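41 shares · 7 comments

4.2 Where dressings are kept in the home

The household visits began in April and covered the seven postal districts of Darnbridge. We wrote to 300 households in which at least one person was having a wound dressed by a visiting nurse. The letter asked them not to tidy up before we came, and most said at the door that they had tidied up anyway. We have treated the storage places recorded below as the usual ones, but the state of those places on the day is probably better than usual.

Kitchens were the most common place, followed by bedrooms and then bathrooms. Bathrooms came lower than in the earlier study by Abreu, who worked in newer flats with larger fitted cabinets. In the terraced streets around Laryea Road the bathroom is often a narrow room added at the back of the house, cold in winter, and several people told us that paper packs kept there went limp. Nurses had given the same advice in some of these homes, though we found no written version of it.

Inside the kitchen, dressings were kept in drawers with tea towels, on top of the fridge, in biscuit tins and in the carrier bag they had been delivered in. Tape and scissors were rarely in the same place as the dressings. Where a second person in the home helped with the changes, the supplies tended to be in one place and that person could name it without looking. Where the patient managed alone between visits, supplies were spread over two or more rooms, nearly always because one lot had been left beside the chair.

The form used to record storage was the Hireck sheet, with two changes. We removed the question on locked cupboards, which did not apply to dressings, and added a line for the surface on which the pack was laid before opening. That line is used in this section and again in 4.4.

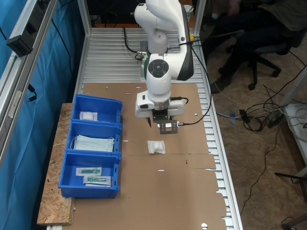
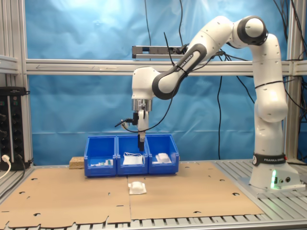
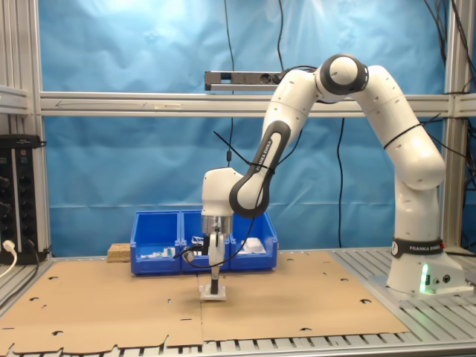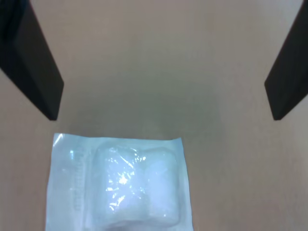
Figure 3. Work area, four views. A small sealed packet lies on the surface in the first and last; storage bins stand on the table in the second.

The surface line on the form was filled in for all but a handful of visits. People used trays, folded newspaper, chopping boards, the arm of a sofa and, in one house, an ironing board kept up for the purpose. We had expected cleanliness to be the main concern, but in interviews people spoke more often about losing sight of things. A small white packet on brown card, as in the first view of Figure 3, stands out well enough from the surface under it. The same kind of packet on a white worktop or a pale bedspread is another matter, and older patients described patting the cover to find one. Several had settled on a dark tray for this reason and had been using it for years.

Packs past their printed date were found in kitchens and bedrooms alike. Of the 1,019 packs we looked at, 90 were out of date. Most of these were odd sizes left over from an earlier wound, kept in case the wound came back. People were reluctant to part with them even when the date was pointed out, and we did not press the matter. Open packs, folded over and held with a peg or a rubber band, were recorded separately and are dealt with in 4.3.

One practical difficulty should be noted. The Akach delivery service changed its cartons part way through the visits, and the new ones have a lid that closes again. Some households began keeping everything in the carton. We have marked these homes in the appendix but have not left them out, as the change seems likely to last. Nogueira takes a different view and argues that homes visited before and after the change should be reported apart. Both sets of tables are given so that readers can compare them.

Related items
Abreu, A. Small flats and the storage of care supplies
Nogueira, M. What the delivery box is used for afterwards
Reading the date: print size on paper packs

Contact the authors | © Darnbridge Home Care Study | Published 17 May 2025 | Back to top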